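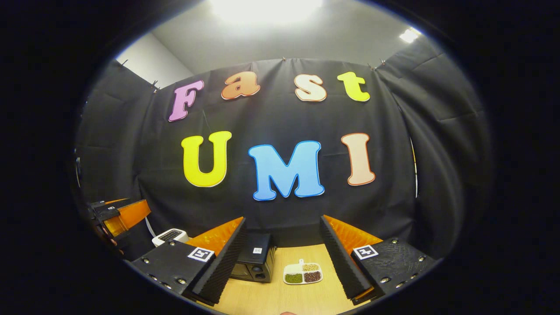

*Bean table, both grippers up, curtain clipped up.*

Hi again! Photo page for May. I promised Dagim Wubshet I'd keep it short this time, and the story behind it is a fault that ate most of my month, so bear with me (or just look at the beans and go, I won't mind).

We were collecting bean-dish demos with the hand-held grippers, and by the end we had 2,191 of them. Lovely number. Then Dagim replayed a batch and the finger opening was garbage in one stretch after another – the log said closed while the video plainly showed a gap you could drop a bean through.

I blamed the software first, of course. I spent two evenings in Grurov, our replay tool, and found one typo of mine and nothing else. Then I blamed the markers. Those are the white squares with the black pattern on the finger blocks, and the gripper width comes straight from them, so if one gets lost the number is a guess. Closer, but they were fine too.

What got us was a mounting screw on the left finger of the older gripper. It had backed out a hair, the block could rock, and the marker rocked with it. On a light squeeze you'd never notice. On a firm one, the reading jumped by up to 11 mm!

The part I'm grumpy about is that Clillier, our logging script, had been throwing a width warning all along – over 3,000 lines of it, in a file I never opened. It pops up on the screen now and stops the recording.

We threw out 12 sessions and started them over. Every screw gets checked before the first take, and the Admasu arm stays powered down until the new data has been replayed start to finish. I don't want it squeezing a dish on bad numbers.

Next up is the toaster task, if the spare blocks from Fuderitz show up.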